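Cantero Laundry Metering Data

README, version 2

Contents

1. Summary
2. How the readings were taken
3. Files
4. Fields
5. Known problems
6. Licence and contact

1. Summary

Cantero is a set of electricity and water readings from household washing machines. It was put together to support work on off-peak tariffs and on greywater sizing for small blocks of flats. Each record covers one wash cycle, from the moment the machine draws more than standby power until it returns to standby and stays there.

The release contains 2,000 cycles from 103 households. All households are in detached or semi-detached dwellings with their own meter. Flats with a shared laundry were left out of this version, as the water readings could not be assigned to a single dwelling.

Readings were collected from June onward. Cycles are given with a time of day and a month only. The day has been removed to make it harder to match a record with a household. 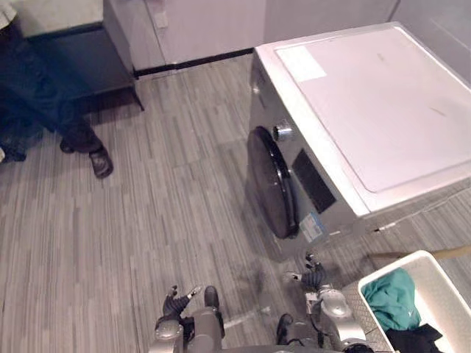 Figure 1. Front-loading washing machine, power cord at right.

2. How the readings were taken

Electricity was measured at the outlet with an Arnik plug-in meter. Water was measured with an inline flow sensor on the cold tap. Where a machine also had a hot connection, a second sensor was fitted and the two readings were summed before release. The separate values are kept in the raw files.

Both sensors reported to a Prondirport logger, which wrote one line per sample. The logger clock was set at installation and checked again when the equipment was picked up. Where the two clock checks disagreed, timestamps were corrected on a straight line between them. Corrected records carry the flag clock_adj.

Householders were asked to wash as they normally would. They were not asked to record detergent, load weight or fabric type. Program names were filled in by the householder on a paper sheet and later mapped to a common list. The original wording is kept in program_raw, including misspellings.

3. Files

cycles.csv: one row per wash cycle. Most users will only need this file.

households.csv: one row per household, with number of occupants, hot water type and tariff type.

raw/: logger output, one file per household, compressed.

programs.csv: mapping from program_raw to program_std.

scripts/segment.py: the code used to split raw readings into cycles. Run it from the top folder. It reads raw/ and writes a new cycles.csv, so copy the existing file first if you want to keep it.

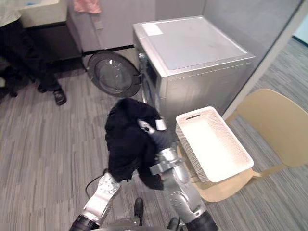 4. Fields

The main table, cycles.csv, has 14 columns. The ones that cause the most confusion are listed below. The rest are described in the header of the file.

cycle_id: unique within the release. Not stable between versions.

house_id: matches households.csv.

start_time: local time, 24-hour format. Daylight saving has been applied.

energy_kwh: total for the cycle, including standby draw between the first and last active sample.

water_l: litres, cold and hot together. Blank where the flow sensor was missing or faulty. A blank is not a zero.

spin_detected: 1 if the final spin was found by the segmentation script, otherwise 0. A value of 0 does not mean that the machine did not spin.

program_std: common program name. Set to unknown if the sheet was left blank or could not be read.

5. Known problems

Short pauses. If a householder stopped a machine to add an item, the script may have split the wash into two records. Joining these is left to the user.

Dryers. In a few households a dryer was plugged into the metered outlet by mistake. These periods were removed by hand and some may have been missed. Treat any record with high energy and zero water with care.
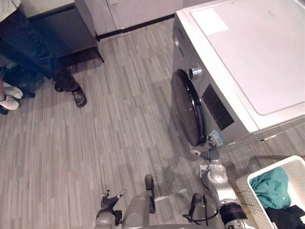

Low flow. The sensor does not register very slow filling. Totals for homes with poor mains pressure are likely to be too low. No correction has been applied.

Tank water. Some households draw from a rainwater tank for part of the year. The field tank_supply in households.csv says whether a tank is connected, but there is no record of which cycles used it.

Changes from version 1: start_time was in standard time all year and is now local time. The program list was shortened. Cycles that were cut off when a logger was removed have been dropped.

6. Licence and contact

The tables may be used and shared for any purpose with attribution to the Cantero project. The scripts are under the licence in scripts/LICENCE. Please state the version number when publishing results.

Maintainer: Esperanza Casado, Grunutetti. Send corrections with the cycle_id and the version, and attach the rows concerned as plain text.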